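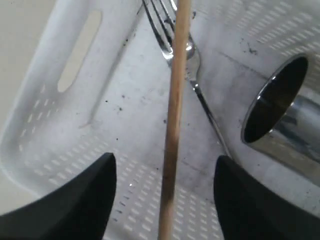

Photo: Leonardo Caputo

Skirnier Household Words, README

Skirnier is a word list of 3,586 entries for things people keep and use at home. Each entry gives the English word, the Italian word and the Welsh word, with a short note on usage. I started it for the evening class at Jastgate, where my learners had three mother tongues and one very old dictionary.

The file is plain text, one entry per line, with tabs between the columns. Please open it as UTF-8, otherwise the Welsh circumflex will be broken.
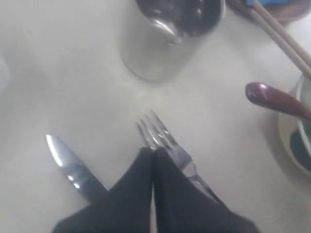

Category: Kitchen and table

This is the biggest group, with 299 entries. Cutlery, pots, cloths and small tools are all inside. Spelling follows Australian use, so you will find "colour" and "grey" in the notes. Bleddyn Gwilliam checked the Welsh column for this group and corrected 46 plurals.

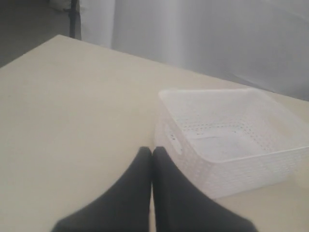
Words for containers gave me the most trouble. Italian has "cesto", "cesta" and "cestino", and my learners did not agree where one stops and the next begins. A white plastic basket like this one got two different answers in the same lesson. I kept all the forms and marked 70 entries in the whole list with the letter R, for regional. If your family says it differently, please write to me and name the town.

Known problems

The garden group is not finished. Some notes are still only in Italian. Column four is empty in the old Orlandini entries, and I will fill it when I have time.

Licence: free for teaching. Please keep this file together with the list.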